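Speaker notes: The small kitchen, put away in one hour
Quintero community hall, Saturday, February 4, 2023
Talk length: 21 minutes, then questions

Slide 1. Opening

Good morning and thank you for coming. Please wait until the people in the back have found a chair.

Say who the talk is for. It is for people who cook at home in a small kitchen and who are tired of moving five things to reach one thing. It is not for people who plan a new kitchen. I will not speak about new cabinets, and I do not sell anything.

Say also that English is my third language. If I use a wrong word, please raise your hand and tell me the right one.

Slide 2. Where the idea comes from

In January I made a list of everything in my own kitchen that is not food. I wrote 244 things. My husband did not believe it, so we did it again together and the number was the same. (Pause here. In the Drudatura talk people laughed at this place and I spoke over them.)

Then I put a mark next to each thing that I had used in the last month. Most of the list stayed without a mark. I did not throw these things away the same day. I only moved them to the high shelves, and this gave me the low shelves back.

Ask the room: which cabinet do you open and close again quickly? Take two or three answers. Usually it is the one with the plastic lids.

Slide 3. Baking trays

The trays are the first job, and I have a strong opinion about them. Trays are wide and flat and they take a full shelf if you let them. In many homes they stand next to each other or lean on the wall, and when you pull one, the others fall.

My method is to put them one inside the other, from big to small. The biggest goes on the bottom. The perforated one goes last, on top, so that nothing scratches against the holes. It does not matter if they come from different sets. A light enamel tray can sit very well inside a dark one. What matters is the rim: if the rim of the small one rests on the rim of the big one, the stack rocks, and you should change the order.

Carry the whole stack with two hands, one on each side. I say this because I once carried mine with one hand.
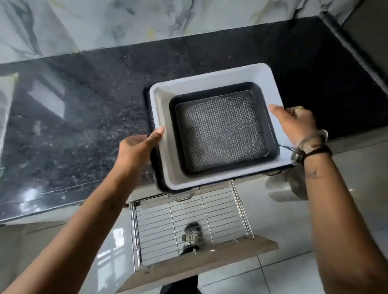

Slide 4. The oven is also a shelf

Many people keep trays in the oven. I do it too, and I am not ashamed. But I have two rules for it.

First rule, only metal and enamel trays that are made for the oven. No plastic, no cloth, no wooden boards. Second rule, open the door and look before you turn the heat on. In my house everybody has forgotten this at least once. A friend of ours puts a paper note on the knob, and this is a good solution if you live with teenagers.

If you do not want to use the oven, take the lowest cabinet that is wide enough. Measure the biggest tray before you decide, not after.

Skip this part if we started late: the story of the Hiduson baking dish that did not fit in any cabinet and lived on top of the refrigerator for a year.

Slide 5. Glasses

The glasses are slower than the trays. You have to take each one in your hand and look inside, and people do not want to do this, they want to push them all to the back and close the door.

Look at the bottom of the glass. If something is still in it, it does not go on the shelf. Empty it, wash it, and let it dry with the mouth up or down as you prefer. (Somebody will ask which is better. I put them mouth up. My mother puts them mouth down. We have stopped discussing it.)

Glasses with a pattern in the base keep dirt in the grooves, so use a small brush. An old soft toothbrush is enough.

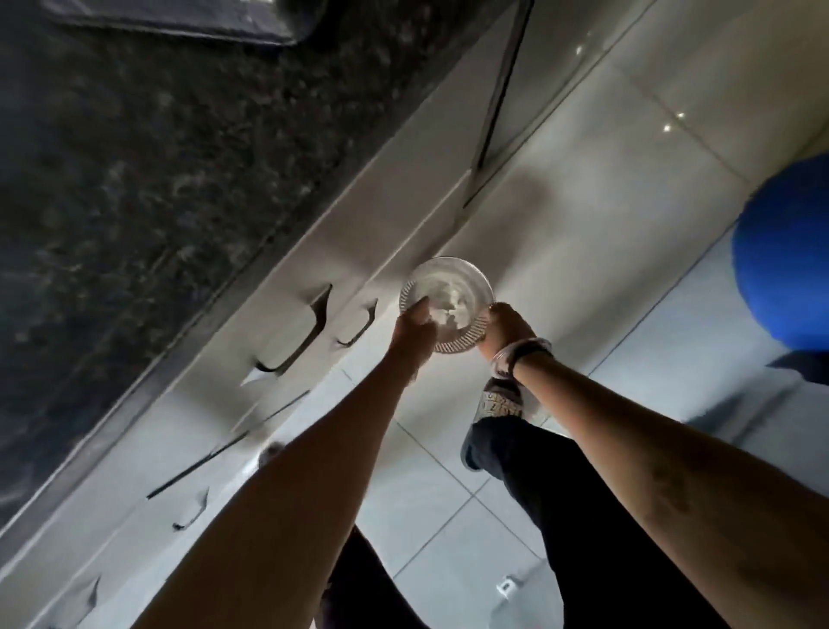
A clear tumbler with a ridged base, held in both hands. There is a little something white in the bottom.

Slide 6. How many to keep

I keep 3 glasses for each person in the house, and the others are in a box marked "guests". You may need more. If you have small children, you will surely need more.

Slide 7. The counter

Do the counter at the end. If you start with it, you will fill it again with things from the cabinets. On dark stone the crumbs are difficult to see, so pass your hand over it first and then wipe with a damp cloth.

Slide 8. Questions

Handouts are on the table by the door, next to the Clutoneck leaflets. Return the room key to office 715 before leaving. Bring water!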